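Speaker notes — planning a cleaning robot purchase for Holline gyms

**Opening (keep it short)**

Thank Imani Crenshaw for the invite. Say up front that this talk is about the budget, and that the vendor demos are in the next room after lunch.

We run 12 clubs. Last winter we asked for quotes on automated cleaning for the cardio floor. The first quote covered floors only, and most of our cleaning hours go to the machines. Start the room there.

**1. Know the task before you price it**

Belt cleaning takes two hands. One holds the belt, the other works the surface. Any arm we buy has to do both jobs or have the belt locked some other way.

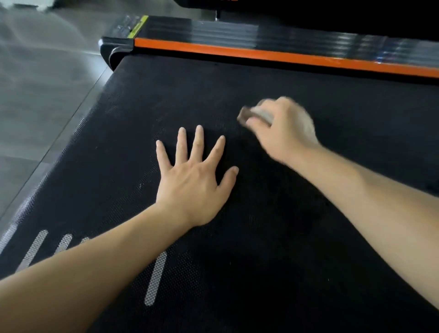
*Treadmill belt, cleaned by hand. Left hand flat on the belt, right hand working.*

Ask the audience how many have a written procedure for this. Ours was half a page when we started. Clisano would not give us a firm price until we had broken it into steps, and they were right to ask.

Mention side rails and vents. The quote from Pesta listed "treadmill, exterior" as one line. Get it split into belt, rails and housing — the tools are different and so are the cycle times.

**2. What goes in the budget**

- The arm and its mobile base
- Grippers, plus 2 spares per site
- Pads and cloths, priced by the month
- Staff time for setup and checks
- Service contract after the first year

Our consumables line came to 893 dollars for the pilot. We had planned 300. Pads made up most of the gap, so put them on their own line from the first draft.

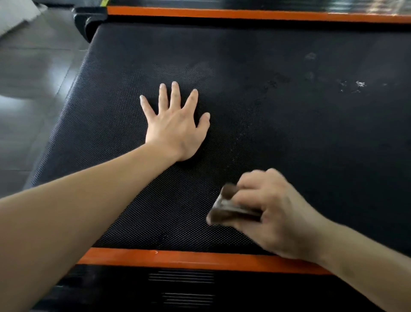

*Working close to the near rail, with pale marks still on the belt.*

Edge work is the slow part of any trial. Ask for the cycle time on the full width of the belt, including the strip next to the rail. Pennington quoted us the middle only and we had to go back to them.

**3. Liquids**

Put this to each vendor in writing: how much fluid goes down, who fills the tank, and what happens if the arm stops halfway through. Check the treadmill warranty too. Some makers limit what may be used on the belt.
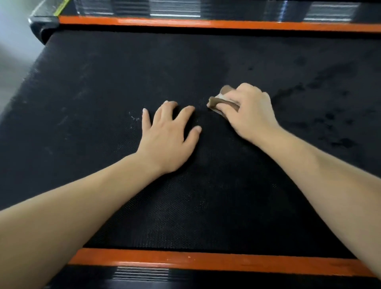
Should the cleaning fluid be part of the robot contract?

Keep it separate. A bundled contract ties you to one supplier for the length of the lease, and the price is hard to compare at renewal.

Pause for questions on leasing. If time is short, skip to section 4.

**4. Pilot first, then buy**

Pick one club and one row of machines. Run the arm in August, when the floor is quiet, and keep the regular cleaning shift on through the whole pilot. Budget for both. We left the shift out of our first plan and had to ask for more money in the second month.

Set the pass mark before the arm is delivered. Ours covers streaks, leftover fluid and time per belt.

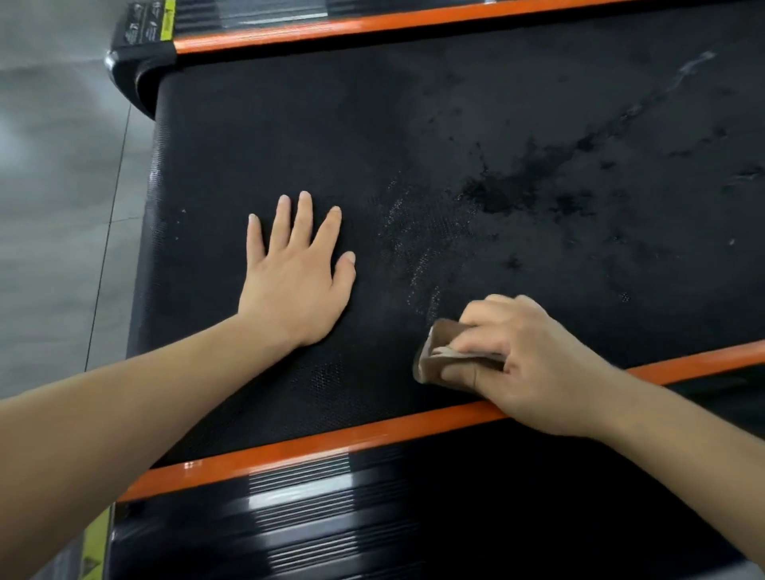 Châu Ninh wrote back on the draft of this talk that the pass mark should be set by the people who clean the belts now, and that their hours for doing it belong in the pilot budget as well.

Agree with that, and show the revised hours on the handout.

**Close**

Point to the quote template on the back of the handout. Questions until 3:30, then the demos open.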